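Resetting a Sofa: Cushions, Headrests and Throw Pillows

Applies to: pale upholstered sofas with fixed back cushions and loose throw pillows. The model used for this page is a Movalow with adjustable headrests. Time required: 8 minutes.

The blue and gray throw pillows are the only loose parts. Everything else is adjusted in place.

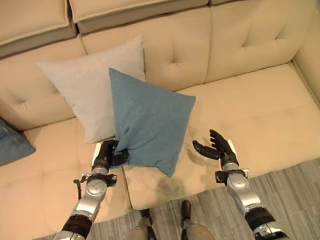
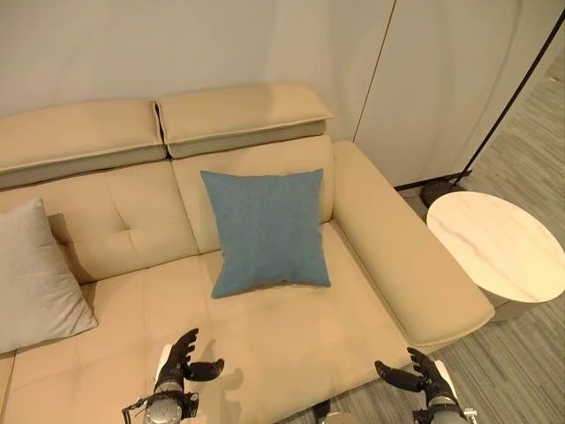
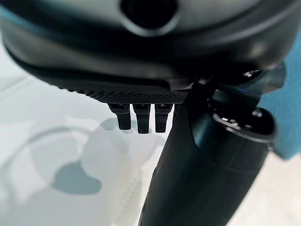

What you need

A soft brush or an upholstery nozzle with the vacuum on its lowest setting. One dry microfiber cloth. One cloth dampened with plain water and wrung out hard. A lint roller for the pillows (Kurley refills fit most handles).

Step 1. Clear the seat

Take all the pillows off and put them on a clean chair or table. Keep them off the floor, where heathered and felted fabrics pick up hair very quickly.

Step 2. Clean the seams

Open the gap between the seat cushions with one hand and run the nozzle along it with the other, back to front. Repeat where the seat meets the backrest. Do not push the nozzle in at an angle against stitching. On tufted panels, brush each dimple from the center outward, then vacuum what comes out.

Step 3. Wipe the surface

Use the dry cloth first, then the damp cloth on the front edge of the seat and the tops of the armrests. Dry at once. If the cover is fabric, skip the damp cloth and spot-clean according to the care tag. Do not use kitchen spray on either type.

Step 4. Set the headrests

Raise or lower each headrest with both hands, one at each end. Pulling from one corner twists the bracket, and the headrest will then sit higher on that side. Line the headrests up by their top edges and ignore the lower strip. Small differences in padding make the strip unreliable as a guide.

Step 5. Shape the back cushions

Press the sides of each cushion inward with flat palms, 2 times per cushion. Smooth the creases downward toward the seat. Creases that run out from a tufting button are part of the construction and will not come out.

Step 6. Prepare the pillows

Roll both faces with the lint roller. Hold each pillow by two opposite corners, push the corners toward the middle, then turn it and repeat with the other pair. If the filling stays lumpy, unzip the cover and break it up by hand. The 800 gram Fliltari insert needs this more often than the lighter one.

Step 7. Place the pillows

Stand each pillow on its bottom edge against a back cushion and let go before judging the angle. Two arrangements work on this sofa:

Apart: gray in the left corner, blue against the right backrest.
Overlapping: gray behind, blue in front and turned on its corner.

To move a pillow after placing it, lift it clear of the seat. Dragging by a corner stretches the seam there.

Maintenance

Repeat steps 1, 5 and 7 daily, and the full procedure every 2 weeks. Covers are washed separately, cold, zipped and inside out. Replacement covers for the pillows are listed in the Radwan catalog under item 308.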